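Drelix Planning Software: Frequently Asked Questions

What is Drelix?
Drelix is the motion planning and perception package maintained by the Toprak group at Clarnusard. It plans for one or two arms sharing a table.

Which camera streams does it accept?
Any colour stream with a valid calibration file. Wrist cameras are supported on both arms. The default rate is 20 images per second.

Can two arms work in the same area at once?
Yes. Each arm reserves the space it intends to pass through, and the planner refuses a path that crosses a reservation already held. Reservations lapse after 100 milliseconds unless renewed.

Why does the detector confuse small objects standing close together?
Overlapping outlines are merged when the grouping distance is set too high. Users working with chess pieces or similar items should lower this value and repeat the detection from a second viewpoint.

Are dark, glossy objects such as telephones supported?
Yes, with reduced confidence. Reflections may shift the estimated edge. Please consult the Nurumley tuning notes before changing the grasp margin.

What does error 489 mean?
The wrist camera calibration is older than the arm calibration. Run both again, beginning with the arm.

Is error 616 serious?
No. It records that a plan was replaced before it was carried out.

Whom should I contact?
Licensing questions should be addressed to Nosipho Van Wyk. Technical reports are handled by Jasmina Milošević and should include the log file and the release number. 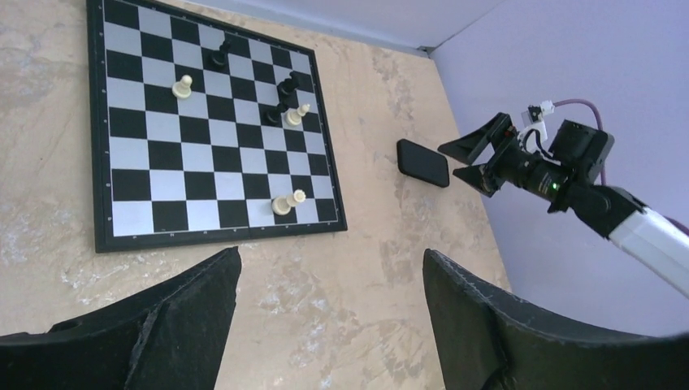 Page last changed: January 1, 2023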